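Notice of Service Review: The Trotudent Handover Package
Prepared for the Subscribers of the Berkska Household Office

The Office received the Trotudent package in February, under the standard terms of loan. The terms permitted 26 evaluation sessions, to be conducted in the rehearsal kitchen, which the supplier maintains as a simulation and which no member of the Office has ever entered, there being no door.

Subscribers will recall that the package was offered as a remedy for a difficulty recorded in the previous notice. Households in Utville had reported that their arms set objects down well and picked them up well but could not be persuaded to give them to anyone. A cup would be carried the length of a counter and placed at a correct distance from the person who had asked for it. Requests to close that distance were logged and acknowledged. The supplier, Atinga, attributed the matter to insufficient practice with hands.

The package therefore includes a hand. It is supplied without an arm or a person. It waits above the counter with the palm turned up, and it may be set to one of 4 levels of patience. The Office selected the second level for the first fifteen sessions and the highest level after that.

The first sessions were satisfactory. The arm was instructed to locate the mug, lift it and deliver it to the hand. It did so at the expected speed. The hand closed, the session was scored, and the kitchen was restored to its starting condition, with the funnel, the spoon and the apple returned to their places. The reviewer assigned to the work noted that the restoration took less time than a blink and that she had begun to find this disagreeable. The remark was entered under General Comments.
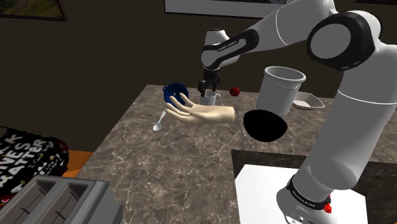
In the ninth session the arm stopped above the mug and did not descend. The supplier's manual describes this condition as deliberation and advises the reviewer to wait. The reviewer waited until the session clock expired. She then opened the tenth session, in which the arm stopped at the same height, and the eleventh, in which it did the same.

An inquiry was sent to Atinga. The reply stated that the arm had by then completed 2000 practice deliveries before shipment, that all of them had been made to the same hand, and that the hand had never been observed to drink. The supplier did not regard this as a fault. It offered a revised hand at no additional charge, to be furnished on the following Saturday.

The Office declined the revision pending further study. In the interval the reviewer altered one setting. The package allows the hand to be operated directly, by means of a glove, and this feature had been passed over as unsuited to a formal evaluation. She put on the glove at the start of the sixteenth session. The hand above the counter moved when she moved. It was, she wrote, rather larger than her own.

The arm descended at once. It lifted the mug and brought it across the counter, and the reviewer closed her fingers on nothing at her desk. She did not end the session. She raised the hand toward the place where her face would have been, held it there for a suitable length of time, and lowered it again. The arm remained where it was until she had finished.

The remaining sessions were conducted in this manner. Scores were within the published range. Delivery times were slightly longer than those of the automatic hand, and the Office has asked that the difference be recorded without a deduction.

It is recommended that the Trotudent package be approved for Utville households, with the glove classed as required equipment. The reviewer has asked to keep hers until the next notice is issued. The request is under consideration.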